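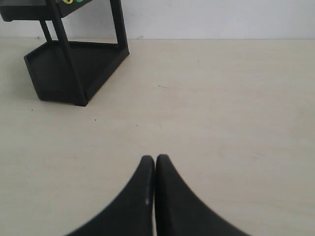
Figure 4-1. Wrist view with the fingers closed and the two-level stand at upper left.

4. Setting Up the Wrist View for Table Tasks

This section covers the perception settings in Brerkix that depend on the wrist camera: the finger mask, the table region, the keep-out volume for the stand, and the speck filter. Complete Section 3 (Arm Connection and Homing) first. The settings are stored per cell. If you run more than one cell from the same workstation, repeat the whole section for each.

You need the following before you start:

A homed arm with the gripper powered.
Brerkix running in Setup mode, with the Wrist tab open.
Write access to the cell profile.
The stand in the position it will have during tasks.

CAUTION: The arm moves in Sections 4.2 and 4.5. Keep hands off the table while the status bar reads MOTION. The stop button works in every mode, including Setup.

4.1 Checking the reference view

The reference view is the pose from which all other wrist settings are derived. In Figure 4-1 the fingers enter at the bottom, close to the horizontal center, and the tips point up toward the middle of the table. The line between table and wall runs nearly level near the top. Your view does not need to match the figure exactly, but it must meet the conditions in step 3.

1. In the Wrist tab, select Pose > Reference. The pose name appears in the status bar.
2. Select Live. Wait for the exposure value to settle.
3. Check the following:
Both fingertips are visible.
The tips are at nearly the same height.
The table edge is visible across the full width.
At least part of the stand is visible.
4. If the table edge is tilted, select Pose > Trim and adjust Roll until it runs level. Do not correct tilt by turning the camera in its bracket after calibration.
5. Select Save Reference.

Note: A difference in tip height that remains after trimming usually means that one fingertip is not fully seated. Return to Section 2.6 and reseat it. The software will accept an uneven pair, but the grasp center will be biased toward one side.

4.2 Zeroing the gripper

Zeroing records the motor position at which the fingers are closed on nothing. Brerkix uses this value to decide whether a grasp succeeded, so a wrong zero produces false grasps in the task log.

1. Make sure nothing is held between the fingers.
2. Select Gripper > Zero. The fingers open fully and then close at low force.
3. Wait until the encoder reading is stable for 2 seconds.
4. Read the value in the Closed field. On the cell used to prepare this guide the value was 2,209. Yours will differ.
5. Compare the result with the live view. A thin gap between the inner faces, as in Figure 4-1, is acceptable with the standard fingers. Do not raise the closing force to remove it.
6. Select Accept.

If the Closed value changes by more than 24 counts between two consecutive runs, the zero is rejected and the message ZERO_DRIFT is shown. Check the finger screws and run the procedure again.

CAUTION: Do not zero the gripper with a part between the fingers. The stored value will be offset by the width of the part, and every empty close afterward will be driven to the force limit.

4.3 Building the finger mask

The finger mask removes the gripper from the image before object detection. Without it, the detector tends to report the fingers as one large dark object that moves with the camera.

The mask is built from three openings: closed, half, and full. Brerkix interpolates between them during motion.

1. Close the gripper.
2. Select Mask > Capture Closed. A colored outline is drawn around each finger.
3. Check that the outline follows the outer curve of each finger down to the bottom border. The fingers get wider toward the bottom, and a mask that is too narrow there leaves dark slivers at the sides.
4. Set Margin. The default is suitable for most lighting. Increase it by one step if highlights on the finger edges fall outside the outline.
5. Move the gripper to Half and select Capture Half.
6. Move the gripper to Full and select Capture Full.
7. Select Mask > Sweep. The gripper opens and closes once while the outline is displayed. Watch for lag between the outline and the fingers.

Leave Fill Gap on. With this option the strip between the closed fingers is treated as part of the gripper. The strip can show a sliver of table, and on a pale table that sliver is bright enough to be segmented as a separate object. Fill Gap is switched off automatically as soon as the opening exceeds the closed value plus tolerance.

Small light marks on the inner faces of the fingers do not affect the mask. The outline is fitted to the shape of the finger, and anything inside it is discarded.

Note: Capture a new mask after any change of fingertip, including a change to the same part number.

4.4 Setting the table region

The table region limits where the detector looks for parts. It also supplies the plane used for height estimates.

1. Select Region > Table > Detect. The software searches for the boundary between table and wall and proposes a polygon.
2. Compare the top edge of the polygon with the actual boundary. With a white wall and a cream or beige table the contrast is low, and the proposed edge can settle too high. If it does, select Edge Source > Color and repeat step 1.
3. Drag the top edge down by one grid step. Parts that touch the wall cannot be reached with the standard fingers.
4. Leave the bottom edge at the image border. The finger mask is subtracted automatically.
5. Select Plane > Fit. The fit is accepted when the quality field reads GOOD or FAIR.

Uneven brightness across the table is normal. In the figure the surface is brighter toward the right and slightly greyer toward the lower left. Differences of this size are handled by the Flatten option, which is on by default. If you switch it off, soft streaks in the table surface can show up as false edges at high detector sensitivity.

4.5 Defining the stand as a keep-out volume

The stand is a fixed obstacle for the planner. It is also a place for parts, so it has to be entered as a structure with openings. A single solid box is simpler to draw but blocks every path into the lower tray.

From the reference pose the upper compartment is only partly visible. Items stored in it can show as small patches of color at the top border, like the yellow and green ones in Figure 4-1. The detector may report such patches with low confidence. Do not try to define the upper compartment from this pose.

1. Select Scene > Add Structure > Stand, two-level.
2. In the live view, click the front corner of the lower tray, then the back right corner.
3. Select Pose > High Left. The arm moves up and to the left. Stay clear of the table.
4. Click the two visible corners of the upper compartment.
5. Select Fit. The model is drawn over the live view as a wire outline.
6. Check each leg against its outline. The front leg looks thicker than the others in the wrist view because it is closer to the camera. Do not enlarge its width to compensate.
7. Set Clearance. Use the default for the first run.
8. Mark the open top of the lower tray as Access. Leave the legs as Blocked.
9. Select Pose > Reference, confirm that the outline still fits, and select Save Structure.

CAUTION: The keep-out volume does not follow the stand if the stand is moved. Check it from the reference pose at the start of each session. If any outline is off by more than the thickness of a leg, repeat steps 2 to 9.

Dark structures on a pale table cast a soft shadow where they touch down. Brerkix may extend the tray outline into this shadow. The error is on the safe side and can be ignored unless parts are placed directly against the tray.

4.6 Filtering specks and scratches

A table in use collects small marks. Dots, fibers, and short scratches are detected as objects at low size thresholds, and the planner will send the gripper to them. The speck filter removes them in two stages: by size, and by persistence.

1. Remove all parts from the open area of the table. The stand stays in place.
2. Select Filter > Learn Background. The software records 100 frames from the reference pose.
3. When recording ends, candidates are listed in the right panel with a thumbnail of each.
4. Go through the list. Mark each candidate as Surface or Part. A short thin line on the table is usually a scratch or a fiber; if you are not sure which, wipe the table and run step 2 again.
5. Set Minimum Size to a value just above the largest candidate marked Surface.
6. Select Apply.

Minimum Size applies to all tasks in the profile. If one task uses parts smaller than the largest mark on the table, set the value in the task file instead and rely on the learned background for the remaining marks.

Note: The learned background is tied to the table. When a mark is cleaned off, its entry stays in the list but has no effect. When a new mark appears, it is treated as an object until the background is learned again.

4.7 Verifying the setup

1. Return to the reference pose with the gripper closed and the open area of the table clear.
2. Select Verify > Empty Table. The expected result is zero objects in the table region.
3. If any object is reported, open its entry and read the Source field. FINGER points to Section 4.3, EDGE to Section 4.4, STRUCTURE to Section 4.5, and SURFACE to Section 4.6.
4. Select Verify > Dry Path. The planner computes a path from the reference pose to the lower tray and back without moving the arm. The path is drawn in the Scene window.
5. Check that the path enters the tray through the region marked Access — a path that passes between the legs means that a leg is missing from the model.
6. Select Save Profile.

Profiles saved with the November release or earlier do not contain the Access marking. They load without an error, but the stand is treated as solid. Open the structure, repeat step 8 of Section 4.5, and save the profile again.

Section prepared by Zerrin Tuncer. Procedures 4.5 and 4.6 checked by Barış Yüksel.

Continue with Section 5, Teaching Place Positions.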